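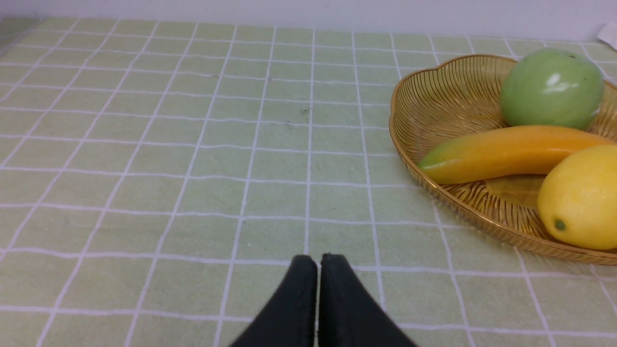
Section 4. Adding a participant visit to the Mitik trial record

Use this section each time a participant in a treatment study comes in for a scheduled visit. It covers opening the visit, entering symptoms and lab values, and closing the record. Screening visits are covered in Section 3, and withdrawals in Section 6.

Before you start

You need a site login with the Coordinator or Nurse role. Have the signed visit worksheet next to you. Do not enter data from memory, and do not work from a photocopy if the original is on site.

4.1 Open the visit

1. Log in and choose your site from the list at the top left.
2. Type the participant's study number in the search box. Names are not stored in Mitik and will return no results.
3. Check the year of birth against the worksheet.
4. Select Visits, then New scheduled visit.
5. Pick the cycle number and enter the date the participant was seen.

Note: If the date falls outside the visit window, a yellow bar appears. You can still continue, but Mitik will ask for a reason before you close the visit.

4.2 Enter symptoms and side effects

1. Select Adverse events. Events left open at the last visit are listed first.
2. For each open event, choose Ongoing, Resolved or Changed grade.
3. To add a new event, select Add and start typing the term. Choose from the list where you can. Free text has to be coded by hand later and slows down the safety review.
4. Enter the grade, the start date and the investigator's opinion on whether the event is related to the study drug.
5. Go to Diet and appetite and enter the answers from page 2 of the worksheet. Leave a field blank only if the question was not asked. 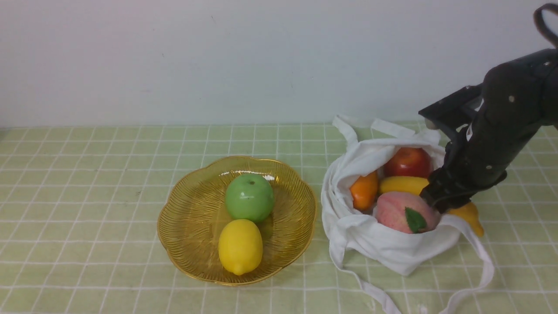

Bowl with an apple and a lemon, white tote bag to the right.

Caution: Saving a serious adverse event in Mitik does not report it. Send the paper form to the safety desk as well – the two are checked against each other every Friday.

4.3 Enter lab values

1. Select Labs, then the panel that was drawn.
2. Confirm the units before typing anything. Herncombe reports some markers in different units from the other sites.
3. Enter each value as printed, including any "less than" sign.
4. Mark values outside the normal range as Clinically significant or Not clinically significant. This is the investigator's decision. Ask if it is not written on the worksheet.

Note: The page logs you out after 45 minutes without activity. Values you have not saved are lost.

4.4 Close the visit

1. Select Review. Missing fields are shown in red and date conflicts in orange.
2. Correct what you can. For anything else, add a comment that says what is missing and whether it can still be obtained.
3. Select Close visit and enter your password again.

A closed visit can be reopened by the data manager only. Write to Josphat Kombo with the study number and cycle, and leave out any other participant details. Questions on grading go to Gaëtan Renaud – please check the grading table in Appendix 8 first.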